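Search the course pages Go Advanced search

Session 5 notes: planning the equipment budget for a small automation project
Ruan Ngubane

Right, last time we got as far as the wish list, and most of you had one big line at the top (the robot) and a lot of question marks underneath. Today is about the question marks!

I always start from the job. Write down the one task you want done, in words your gran would follow, and then watch a person do it with the tools you are thinking of buying. For the Dandbridge plan our task was small things in and out of a desk drawer, which sounds like nothing until you try costing it.
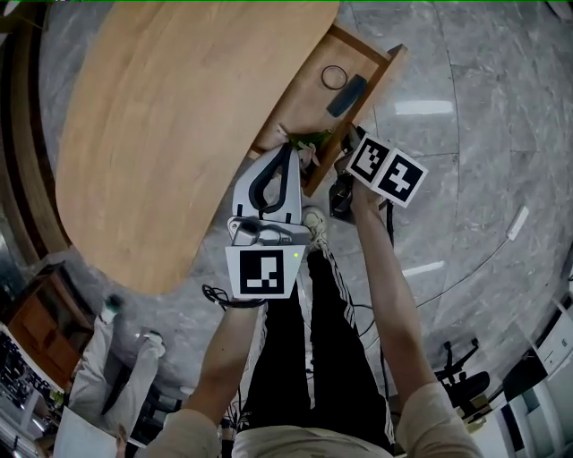
Fig. 1. Drawer task with a hand-held gripper, marker plate attached.

Look at how much kit one drawer needs. The gripper is the line everyone remembers. The marker plate, the handheld device in the other hand and the cables are the lines people forget, and in my first draft I forgot the cables completely – Naledi Maluleke sent it back with one word on it, and the word was "leads?".

So, three columns on your sheet. Column one is what you buy once. Column two is what wears out or goes missing: finger pads, straps, printed markers, the odds and ends you pick up and put down all day. Column three is people's time, and please don't leave it blank. I put down 80 hours for set-up and practice on the Dandbridge sheet and I'd put more now.

Buy or hire? My rule of thumb is that if you'll use a thing on fewer than some 70 days in the year, get a hire quote before you get a purchase quote. Ask what happens when it breaks, too, and who pays the carriage.

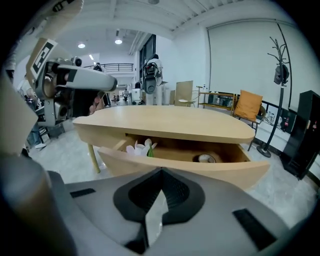 Then there's the room, which hardly ever makes it on to a first draft. Furniture counts as equipment if the task can't happen without it. You want space to walk right round the table, somewhere to put bags and coats, and sockets where you'll really be standing. Measure before you order anything on legs or a pedestal, doorways included (ask me about the lift at Brulmont).

For next time: fill in all three columns for your own task, with a ceiling of £492 on column two. Bring it on paper if you can, I like scribbling on them.

Comments (3)

Lesego Radebe: Does delivery go in column one or two? I've got it in both at the moment.

Ruan Ngubane: One for the first delivery, two for anything you reorder.

Khanyisile Pillay: Went over the ceiling on finger pads alone, help!

Contact the course office | © Ngubane Short Courses | Back to top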